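Sirnbridge Community Help
Visits and Open Days
Reading time: 2 minutes

What should a school group expect at the Dokalen robotics open day?

Posted by Pudeck_Office, 2025-06-26

Our school has been offered places at the next open day held by the Dokalen laboratory in Sirnbridge. The invitation states that visitors will observe "handling of everyday objects" but gives no further details. We would be grateful for information from groups that attended the May session, in particular on how close pupils may stand, whether the demonstration is suitable for younger children, and what the visit costs.

8 comments · 3502 views

Moschos Library Programs

Our library brought a reading group in May. The visit consists of a short talk, a demonstration at a table, and a period for discussion. Admission is free, but a group booking must be made in writing, and the laboratory asks for the names of all accompanying adults in advance.

The demonstration is modest in scale. Visitors who expect a factory line should be told beforehand that the equipment works with ordinary items on an ordinary table. In our session the item was a clear plastic cup with some brown liquid in the bottom. 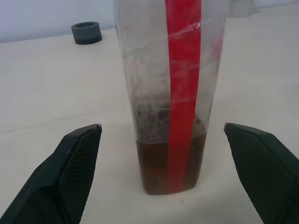
Two arms, one cup, Dokalen open day.

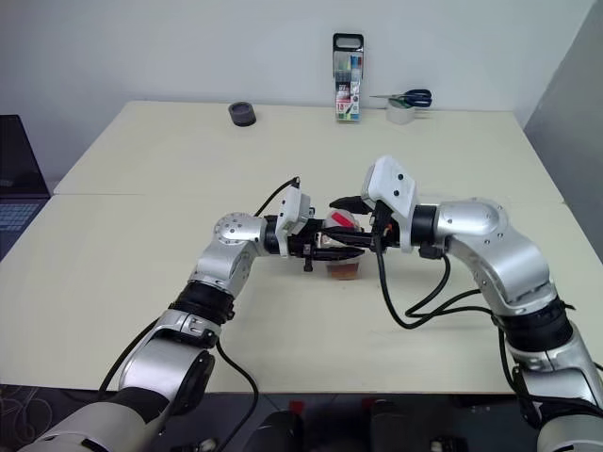
The staff explained that a clear cup is a difficult object for a machine, as light passes through the walls and the edges are hard to locate. A thin plastic cup also gives way if it is squeezed too firmly. Our younger members asked many questions on this point, and the answers were patient and easy to follow.

Visitors remain behind a line marked on the floor. Small children in the second row could not see well, and we recommend that a group be divided in two if the laboratory permits it. Pupils of eight and over followed the talk without difficulty — the younger ones became restless during the discussion. There is no seating in the demonstration room.

Was this reply useful? Yes (27) No (1)

sirnbridge_parent

It is free. Parking is not, and the lot fills early. Please use the side entrance.

Was this reply useful? Yes (4) No (0)

Dokalen Visits Desk

We thank the previous contributors. Bookings for school groups are accepted by letter or through the form on our visits page. A signed permission slip is required for each pupil and should be handed in at reception on arrival. Groups may be divided on request, provided that one adult remains with each half. The objects used vary from one session to the next, and we cannot confirm in advance which will be shown. Bags and coats are to be left in the cloakroom.

Was this reply useful? Yes (11) No (0)

Share this page · 8 shares

This site uses cookies to remember your settings. Accept | Manage choices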